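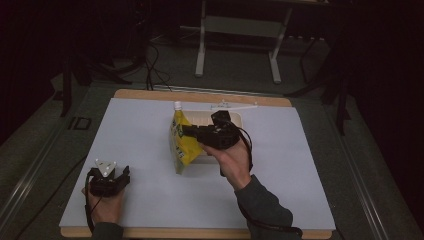 You pay for the hands, and then you pay again for the patience

In February our company took the Kumard pair kit on trial, and by now I have been asked by several people in the trade if they should buy it. My answer is yes for a few of them and no for most, and I would like to explain this properly, as in a telephone call I always forget the half.

We are a small packing firm in Galanis. We put drinks, snacks and small household goods into mixed boxes for shops that do not want to do it themselves. We have wanted a robot for the drink pouches for a long time, the kind with a screw cap on a short spout, which is a miserable thing for a machine. It is soft, it changes its shape when you lift it, and it leans to any side it likes. A carton is polite in comparison. The robot sellers who visited us were always happy to show cartons.

The Kumard offer goes a different way. You do not get a robot in the first delivery. You get two hand-held grippers, the cables, a recording box and access to the Prarkia service, which takes your recordings and returns a trained program for the arm you will buy or hire later. A person holds one gripper in each hand and does the task with them as well as she can. The price for the kit is 3540 euros, and the service comes on top, paid by the month.

I will begin with what I think is good, because the brochure describes it badly.

The grippers are a decent piece of work. The handle fills the palm and the thumb finds its place at the side. After one morning our people stopped to speak about the tool and began to speak about the pouches, and for me this is the best sign a tool can give. It also teaches you things about your own product. With your fingers you pick up a pouch and think nothing. With two stiff jaws you learn very quickly that there is a good place to hold it, near the upper edge, and many bad places. We have packed these pouches for years and no written instruction in our house said where to take hold of them. Now there is one, and I must admit it is useful for the people too.

The second good point is that the knowledge comes from the packers. With the older systems an engineer came for a week, wrote his program, and the person who knew the work stood behind him with folded arms. With the Kumard kit she is the one who shows it. I have a strong opinion on this: she should be paid more for these hours. She is making something which the firm will use after she has gone home, and which perhaps will take a part of her work. The contract from Kumard speaks in much detail about who owns the recordings. It does not say one word about the person who made them. Of course this is the duty of the employer and I do not blame the supplier for it, but I notice that no salesman raised the subject either.

Now to the less pleasant part.

Prarkia recommends 3000 recordings for one task. This number stands in the manual on page 21 and I did not find it in the offer, on the website or in the mouth of the seller. One recording is short. You take the pouch, you set it in the tray, you let go, you start again. But please do it yourself for one afternoon before you sign. The arms become heavy. The cable of the right-hand gripper runs along the forearm, and you must lay it well at the start or it pulls on the wrist each time you reach forward. The concentration goes before the strength goes, and tired recordings are bad recordings. We decided that nobody works with the grippers longer than 2 hours in a day, and I would advise every firm to have the same rule. Kumard should print it in the manual, and before page 21.

Then there is the question of the table. The kit is sold as something you can use "anywhere in your workplace". This is true in the sense that it switches on anywhere. If you want recordings that are good for training, you need a quiet surface with a plain background, steady light and enough room for both elbows. A dark room with curtains is better than a bright hall with people walking through. For a firm of our size this means to give away a corner of the building, and the rent for this corner is not in the calculation of anybody. In our case it was more expensive than the monthly service.

I also do not like how the word "skill" is used. The seller says that you record a skill and then the robot has it. From our trial I would say that you record a pouch, of one size, from one supplier, on one kind of surface. When we changed to a bigger pouch the program from Prarkia was unsure, it closed the jaws too low and squeezed where it should hold. The support people were friendly and told us to make more recordings. I believe them that this helps. I only want that it is said at the beginning, with a price beside it.

For comparison, we asked also Brivus, who come with their own arm, their own table and their own people, and who do all the showing for you. It costs a good deal more and you learn nothing about your product, but you have your packers at their normal work during this time. If you have one article that stays the same for years, I would go to Brivus and not think about it longer. If your articles change each season and you have a patient person who likes careful handwork, the Kumard kit is the better purchase, because you can make the next recordings on your own without asking anyone for a date.

We keep ours for the moment. The monthly service I have stopped until the summer, when the new pouch sizes are decided, and I found it correct that Prarkia let us do this without a penalty. The grippers are in their case. One of the packers has asked me twice when we take them out again, so it seems the work was less boring than I feared, or the normal work is more boring than I knew.

Galanis, April 2024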